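홈 | 안내서 | 자료 | 문의
읽는 시간 5분

도로 주행 예제 모으기: 처음 하는 분을 위한 순서

이 안내서는 소형 주행 로봇에게 길 따라가기를 가르칠 때 쓰는 예제 수집 방법을 설명합니다. 조종은 사람이 하고, 로봇은 영상과 조향 값을 같이 저장합니다. 저장 프로그램은 Prukia를 기준으로 썼습니다. 저는 한국어가 모국어가 아니므로 어색한 표현이 있으면 알려 주십시오.

1. 출발 전 확인

저장 공간과 배터리를 먼저 봅니다. 배터리가 60% 아래이면 출발하지 않습니다. 영상과 조향 값의 시각이 서로 맞는지도 확인합니다. 이 확인을 잊어버리면 그날의 자료를 모두 버릴 수 있습니다. 저도 3월에 한 번 그렇게 했습니다.

2. 곧은 길에서 시작하기

첫 예제는 곧은 길에서 모읍니다. 길가에 주차된 차가 있어도 괜찮습니다. 차 옆을 지날 때에는 간격을 일정하게 두고, 조종기를 갑자기 꺾지 않습니다. 나무 그림자가 길 위에 있는 곳도 피하지 말고 그대로 지나갑니다. 학습에는 밝은 바닥과 어두운 바닥이 모두 필요합니다.

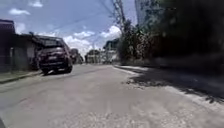 3. 바닥이 고르지 않은 길

다음에는 보수한 자리나 금이 있는 포장도로를 고릅니다. 한 예제의 길이는 12초로 합니다. 바닥의 얼룩이나 타이어 자국을 모델이 차선으로 잘못 배우는 일이 있으므로, 자국을 따라가지 말고 연석과 나란히 운전합니다. 같은 구간을 왼쪽으로 조금 치우쳐서 한 번, 오른쪽으로 조금 치우쳐서 한 번 더 지나가면 좋습니다.
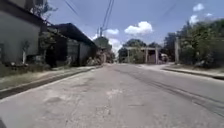
Rutherford 야외주행 학습팀 · 데이터 수집 담당

치우친 위치에서 가운데로 돌아오는 동작도 꼭 넣어 주십시오. 가운데로만 달린 예제로 배운 모델은 한번 벗어나면 돌아오는 방법을 모릅니다. İlker Şimşekoğlu 씨는 이 동작을 따로 묶어서 "복귀"라는 이름표를 붙입니다. 저희 팀은 모두 이 방법을 씁니다.

4. 교차로에 가까이 갈 때

교차로가 보이면 속도를 줄이고, 직진인지 회전인지 미리 정합니다. 정한 방향은 시작 전에 Prukia의 메모 칸에 적습니다. 중간에 마음을 바꾸었으면 그 예제는 지우고 처음 위치에서 다시 합니다. 연석이 휘어지는 곳에서는 조향을 천천히 합니다. 사람이나 움직이는 차가 가까이 오면 바로 멈추고 기다립니다.

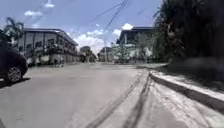 방향마다 예제 수가 비슷해야 합니다. 직진만 많으면 모델이 회전을 거의 선택하지 않습니다. 그래서 저는 직진을 한 번 하면 다음에는 좌회전, 그다음에는 우회전을 합니다.

5. 정리와 이름표

돌아온 다음에는 예제를 하나씩 재생해 봅니다. 멈춰 있는 시간이 긴 부분은 앞뒤를 자릅니다. 이름표에는 길의 종류, 방향, 조종한 사람을 씁니다. 예제 300개가 모이면 첫 학습을 돌릴 수 있습니다. 검증용 예제는 학습에 쓰지 않은 길에서 따로 모으십시오.

글: Vy Hà
검토: Birsen Uçar

문의: 야외주행 학습팀 | © Rutherford | 맨 위로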